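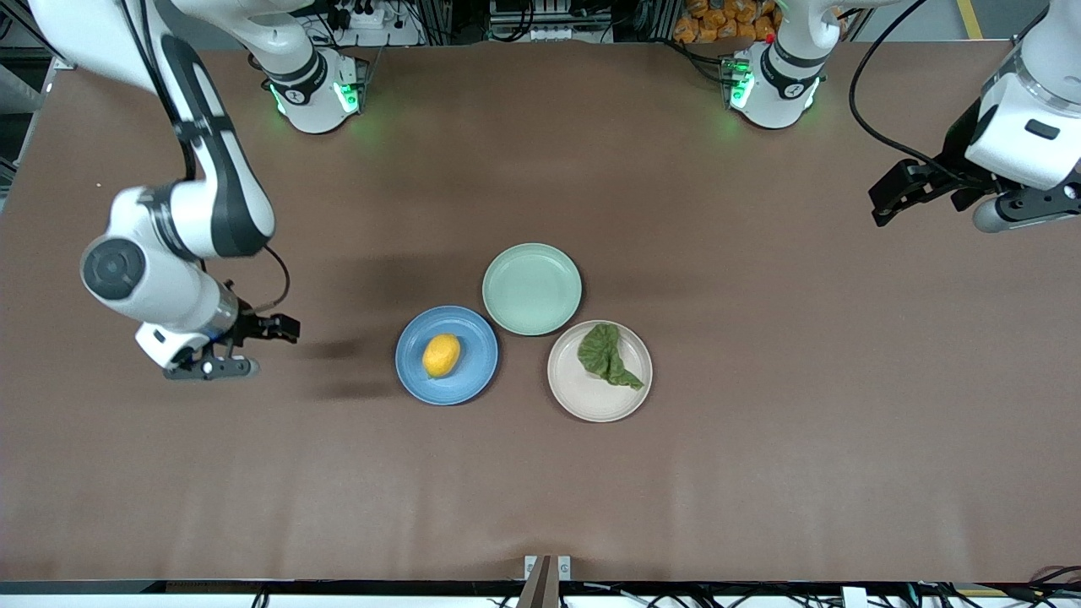
September, a little after nine at night

Still at the bench, typing this with a cup of tea I keep forgetting to drink. I told myself I'd write down the gripper stuff while it's fresh and not three weeks later from memory, the way I did with the controller test (what a mess that was, I had two different settings written down for the same run and no clue which one was right).

So. The Drello fingers against the Udum fingers, and both of them on plates, fruit and leaves. I've been putting this one off because I figured I knew the answer. The Udum set is newer, it closes more gently, everybody who writes about it loves it, and I went in pretty much ready to pack the Drellos back in their box. Well, I'm not packing them anywhere yet!

The lemon was supposed to be the easy one. It sits on the blue plate, the right arm is right there next to it, and all it has to do is come over, close, lift and put it down on the green plate. With the Udums on, it did that beautifully when the lemon was lying straight across the fingers. Turn it on a slant, though, and the tips landed on the narrow part and the whole thing rolled out like a bar of soap. I started at a closing force of 500 on the controller's own scale (I have never found out what the unit is, the manual just says "counts") and crept down to 467, and that was the sweet spot. Lower than that and it slid, higher and it popped out sideways. I'm weirdly proud of 467. I wrote it on tape and stuck it to my monitor.

The Drellos didn't care about the slant nearly as much. They've got a wider pad and I guess the lemon just has more to sit against. They're clumsier coming in, and they knocked the rim of the plate 2 times on the way down, hard enough to shove it into its neighbor. That's my fault as much as theirs. I'd left the approach height where it was for the Udums, and the Drellos are a touch longer. Measure the fingers, dummy.

Then the leaf. Oh, the leaf. I love that thing and I hate it. It's all crumpled, it never lands the same way, and from the camera's side it's a dark green blob with one pointy bit near the rim of the plate. The left arm gets the leaf since the off-white plate is on its side, and for the first hour it kept going for the middle, where the folds are, and closing on air or scraping along the plate. I moved the grasp point to a raised fold near the edge and things got better right away. Udums win this one by a mile. The thin tips get under a fold in a way the Drellos just can't, those fat pads push the leaf flat and then there's nothing to grab.

So now I've got one set that's good at lemons and one that's good at leaves, and two arms. I bet you can see where this is going. Tomorrow I want to try Drellos on the right and Udums on the left and stop pretending it has to be the same on both sides. The catch is Kandance, which is what we run the motions from, and which really, really wants matching tools. There's a box in the setup page where you pick the finger type and it fills in both arms at once. I poked around for a way to split it and found a settings file that looks promising — 2,202 lines, no comments, thanks a lot. I got partway down and my eyes gave up.

The cable on the right wrist is bugging me too. There's a loop from the forearm down to the gripper and when the wrist turns all the way over it gets tight. It hasn't caught on anything so far but I hear a little tick at the end of the turn and I don't like it. I'll give it more slack before I run anything long.

Camera: leaving it alone. I've got the Harahap up on its fixed mount and the color is so much better than the last one, the pale green plate comes out pale green and I don't have to fudge the threshold for it anymore. The one thing it trips on is the arm's own shadow. When the right gripper hovers low there's a soft dark patch on the brown cover, and twice the detector drew a box around it like it was an object. I could move the lamp, or I could teach it to ignore anything that isn't on a plate. The second one is less work and I'm lazy, so guess which.

The cover has wrinkles again toward the near side, and I should pull it tight before tomorrow. I say that every night.

Things for the morning: wrist cable, approach height for the Drellos, the Kandance file (start from the bottom this time, maybe the tool stuff is down there), buy another lemon. This one has been squeezed enough and I want a fresh one for the mixed setup.

Tea's cold. Going home.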